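Search this site Go

2 min read

Claritz Guest House, housekeeping meeting, minutes, October

Opened at 4:20 p.m. Last month's minutes were accepted, with one objection to the word "improved."

1. Bedding. The Rastura linen quote came in at $1,721 against $1,142 last year. The supplier credits a softer finish. Members asked softer than what, and got no answer. No order until samples have been through the wash.

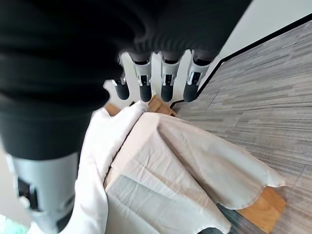
The second complaint was creasing. Dusel Laundry says its sheets arrive pressed. The meeting doubted this and wants one delivery opened and checked at the door.

2. Wrapping paper. It was proposed to store spare linens in tissue to keep them clean. Several members thought this would mean paper all over the floor and the same dust as before. Trial limited to 5 sets.

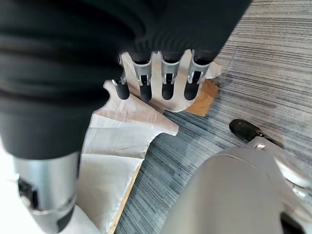 Cost of the trial to come out of the supplies budget. If the trial fails, the item is not to come back under another name.

3. Bed making. The Zalewska checklist allows 20 minutes a room. Those who make the beds called that optimistic. Left as is, to be timed.
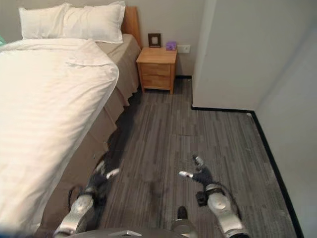
Item 3: bed with white pillows and duvet, nightstand at right.

Closed at 5:05 p.m.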